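Relatório de progresso ao Fundo Ekholm
Programa de requalificação profissional de Collness, 1/4/20

Das 3000 horas de formação previstas, foram ministradas 2570. O módulo de manutenção elétrica terminou em dezembro, com oito desistências. 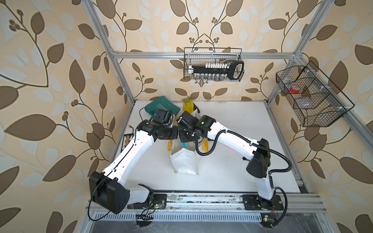

Aishwarya Warrier observou que o horário noturno dificultou a assiduidade e pediu que a próxima edição comece mais cedo. O pedido foi aceite.

A despesa com deslocações ficou cerca de 600 euros abaixo do orçamentado. Propõe-se transferir o saldo para manuais.
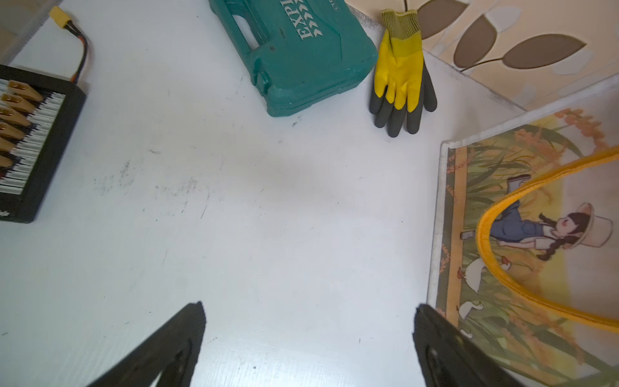
Tampo de trabalho branco, com conectores amarelados à esquerda.

O contrato com a Softić aguarda assinatura.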